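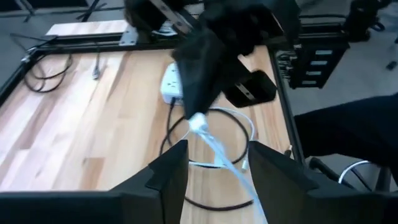 Photo: Pomulero, wrist camera, cable bench

About Pomulero

Pomulero tests whether two-arm robots can do ordinary chores at home and on the shop floor. We do not build arms. We write task procedures, run them on hardware our clients already own, and report the results.

The company was started in Trevbridge by Aishwarya Annamalai, who had spent 11 years in packaging maintenance and wanted figures she could plan a shift with. We now run 2 benches and keep a list of 104 chores, graded by how much the material moves when it is touched.

Rigid parts in known positions are mostly a solved problem. Cloth and cable are harder. A black cloth on a butcher-block table has few edges for a camera to find, and a coiled cord can take a new shape each time a finger meets it. A bench with a power strip, a looped black cable and thinner white cord is an ordinary desk to a person and a difficult one to a planner.

Our current position, revised each May: machines can do some chores slowly, with someone nearby. Of the 104 on our list, 13 meet our threshold for unattended work. Folding is not among them. Neither is cable tidying – the arms grip well enough, but they lose track of which end belongs to which plug.

Reports go to the client in full, including failed runs. Procedures are published under the Brovatau name and may be reused with credit. Bench visits are by appointment at our Bowen Street entrance.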